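# Running a Blind Whiskey Tasting at Home Without Losing Friends

Everyone who owns more than three bottles of whiskey believes they could pick their favorite out of a lineup. I believed it too, right up to the evening in January when I gave top marks to a bottle Gizella Vass had bought for making barbecue sauce. I have hosted one of these every couple of months since, mostly to watch it happen to other people.

The setup is simple and takes half an hour. The recovery of your self-esteem is your own affair.

## What you need

- Four to six whiskeys (five is my limit, six is Gizella's)
- One glass per whiskey per person, or one glass each and a lot of rinsing
- Plain paper bags, or clean socks if you must
- Masking tape and a marker
- A pitcher of room-temperature water and a teaspoon
- Plain crackers, nothing with rosemary on it
- A mug for each person to spit or dump into
- Pencils and paper

Matching glasses matter more than expensive ones. If one person has a tulip glass and another has a jam jar, the jam jar will complain all night, and with some justification.

## Step 1: Pick a theme

Throwing a smoky Islay in with four gentle bourbons tests only whether people have noses. Pick things that sit close together: all rye, all bourbon under $60, all single malts finished in sherry casks. Then add one ringer, a bottle noticeably cheaper than the rest. The ringer is why people come back.

## Step 2: Bag the bottles

Get somebody who isn't drinking to do this part. Oluwaseun Bassey doesn't touch the stuff and has taken to the role with an enthusiasm I find slightly menacing. The bagger wraps each bottle, tapes the neck, and throws all the corks and caps in a drawer, as a fancy stopper gives the game away at once. Letter the bags and have the bagger write the key on a card that goes in their pocket.

If you have no bagger, do it in two shifts. One person bags and numbers the bottles, then leaves. A second person comes in, shuffles them and sticks letters over the numbers. Now neither of you knows anything, a condition you can maintain for the rest of the evening.

## Step 3: Pour small

Half an ounce per glass is plenty. Five of those come to two and a half ounces, already more than a standard bar pour, and somebody will want seconds of C. Pour in the kitchen and carry the glasses out on lettered sheets of paper, so each one has a spot to go back to.

Let them sit ten minutes. Use the time to sort out who is driving home, and pour that person ginger ale.

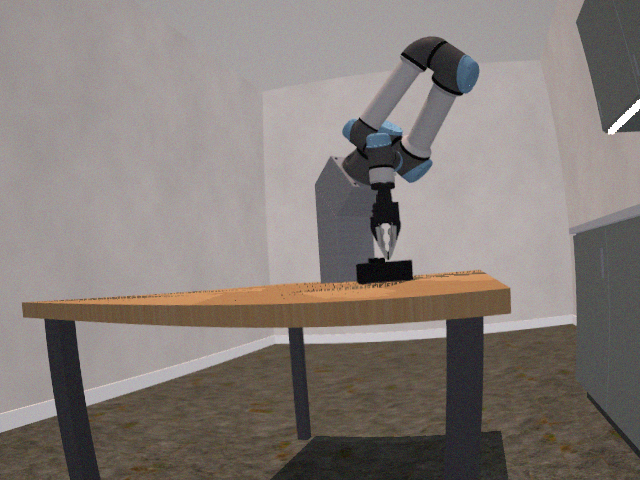

**Should I add water to the whiskey?**

Taste it neat first, then add half a teaspoon and taste again. Anything bottled at 58 percent or higher almost certainly wants it. Give every glass the same amount, or you're comparing the water.

## Step 4: Taste in silence

This is the hard one. The first person to say "toffee" ruins it for everybody, and for the next hour all five glasses will taste of toffee. Two minutes per glass, no talking, no meaningful eyebrows. Anastasia Vlachopoulos has been sent to sit on the stairs for humming.

Have people write down three things: what it smells like, what it tastes like, and a score out of ten. Half points are allowed. Quarter points are how you lose an evening.

Go through the lineup once in order, take a cracker and some water, then go through it again backward. Whatever comes after a big, hot whiskey seems thin, and the return trip evens that out.

## Step 5: Collect the scores, then reveal

Take the pencils away before the reveal. I can't stress this enough. Add up the totals, announce the ranking by letter, and let people defend their choices at length. Then have the bagger unwrap from last place to first, slowly.

Keep the score sheets. Mine live in a shoebox, and the one where Anastasia described her own favorite bottle as "wet cardboard, 3/10" is on the fridge.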